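Workshop notebook, Gramside shed
2026-08-04
Written by Arben Nikolaidis, for myself and for whoever takes the bench after me

Lures and leaders for the kayak trip

Nikola wants to fish the rocks at Peltside from the kayaks, so most of today went to terminal tackle. In May we lost too many fish at the knot, and I wanted to know if the fault was in the leader or in my tying.

I cut leader from the old spool and from the new one, and tied each to the same swivel. I wetted every knot before pulling it down. With the old line the knot slipped two times at a load which I consider low. With the new line it did not slip. I looked at the old line under the lamp and it has flat places, I think from being stored tight on the small spool. It goes in the bin. Please do not take it out again for "light work".

The packing I left for the end of the morning, as always. Clear plastic is good for spare parts, but it has so many folds and so much shine under the light that one must bring the label to the outside. 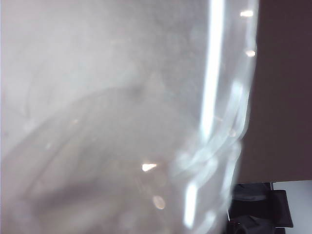
Hooks

The Kneževič trebles are sharp but the wire is thin. I changed them on 9 lures for single hooks, one size bigger. A single hook is easier to take out when you sit in a kayak with the fish between your knees, and it catches less on the net. The action of the small sinking lure became worse after the change. It leans to the left in the test tank. I put a little lead wire on the shank and then it swam straight, but I have only tried it at slow speed.

The split rings from Jernileck are stiff. Use the ring pliers, not your fingernail. I write this with a plaster on my thumb.

Rod holder, blue kayak

The holder behind the seat was turning when I pulled the rod sideways. One of the screws had no washer. I put in a new one with sealant and left it to cure. Nobody should load this holder until tomorrow evening.

Nikola Papadopoulos came in and asked if we can move it forward by a hand. I am against it, the paddle would touch the reel on every stroke. We did not agree. We will sit in it on the grass and try.
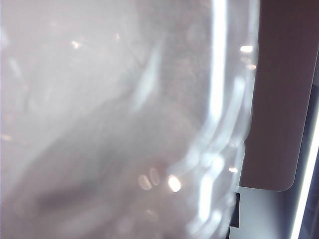
Reading time: 3 minutes

Reels

Only the bigger reel was opened. There was old grease, quite brown, and some salt under the line roller. Cleaned, oiled, closed. The drag now starts without a jump. I filled it with 385 metres of braid, which leaves a small lip on the spool, and I would not put more.

Still to do
- pressure on the knot again, this time with braid to leader
- new cord for the anchor trolley
- ask at Peltside if the slipway is open at low tide
- swim the sinking lure at trolling speed

The tank is drained and the lamp on the left bench needs a bulb.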